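Hi Obsa Gebru,

Quick update on the Muritz grant, as of 14/11/2019. We're at 400 hand-shown demos of the hat task, and I'm really pleased with the pace! Both grippers are held by a person (me, mostly), so every move gets recorded from a human doing it. Knitwear is floppy stuff, and my early tries were pretty clumsy.

Hats, rack and grippers at the Ashour table:

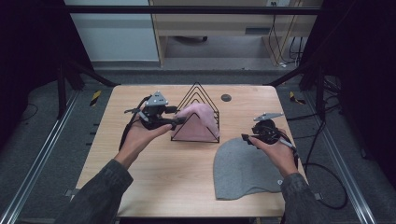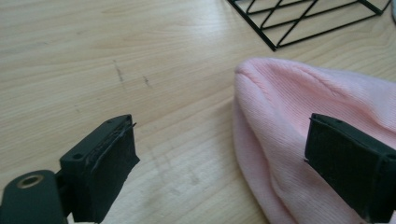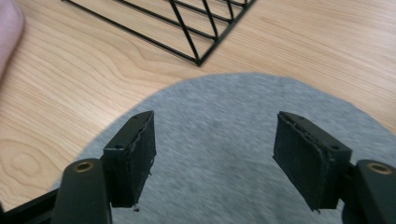
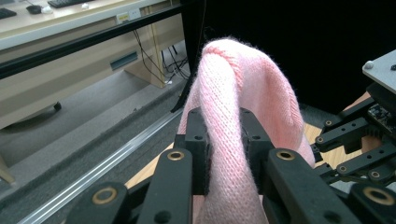

I tossed 18 demos for bad tracking. Next up is cleaning the logs, then new finger pads, which I'd like to order for $40 if you're okay with it.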